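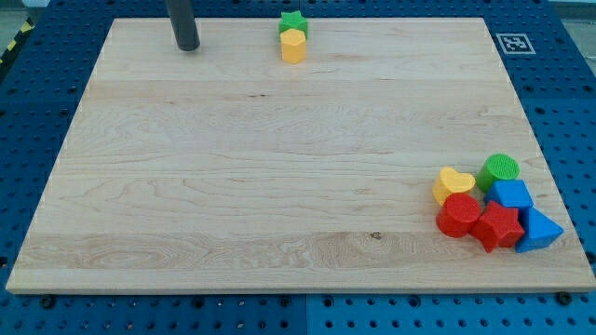

Contrôle du poste 2, tri et rangement de petits objets, passage de juillet. Question posée par Tedetik : est-ce qu'on peut laisser la machine ranger seule, en atelier puis chez les gens. Réponse courte, pas encore. Un tas serré comme celui des six blocs à droite de la planche, étoile rouge contre cylindre rouge et triangle bleu contre l'étoile, un enfant le défait d'un revers de main. Pour la machine c'est le cas difficile, on le garde dans la grille.

Poste et sol
Planche bois fixée sur table perforée : OK
Arêtes de la planche, échardes : OK, passé la main partout
Bande jaune et noire au sol : OK, à renettoyer
Marqueur noir et blanc sur la table : OK, ne pas poser de chiffon dessus
Arrêt d'urgence : conforme, mais trop loin de la chaise. A déplacer

Mouvement
Vitesse bridée en présence d'une personne : OK
Appui vertical sur le bois : à revoir. Ça force un peu en fin de course, vu avec Wycliffe Minja
Reprise après arrêt : NON CONFORME. Repart sans demander confirmation. Bloquant

Tâches (essais faits le matin, avant 11 h)
Pousser une pièce isolée vers un bord : OK, 17 essais sans chute
Séparer deux pièces qui se touchent : moyen. Pousse souvent les deux ensemble
Défaire un tas : insuffisant, 13 minutes environ et j'ai du finir à la main
Ranger par couleur : pas testé, plus le temps
Essuyer la planche : pas prévu chez Prostico, dommage, c'est ce que tout le monde demande

Commentaires
– Pièces à pans plats bien mieux que les rondes. Les cylindres debout basculent dès que ça va vite.
– Le coeur et les étoiles tournent sur eux-mêmes, trajectoire difficle à prévoir. Pas dangereux, juste long.
– Pour la vaisselle ou le linge, on n'y est pas. Pour du vrac propre sur un plan dégagé, avec quelqu'un à coté, pourquoi pas.
– Tabrizi veut une démo cuisine. Avis défavorable tant que la reprise après arrêt n'est pas corrigée.

Suite : fiche 89 à rouvrir, copie à Dirnside. Poste autorisé sous surveillance uniquement – pas de marche seule le soir.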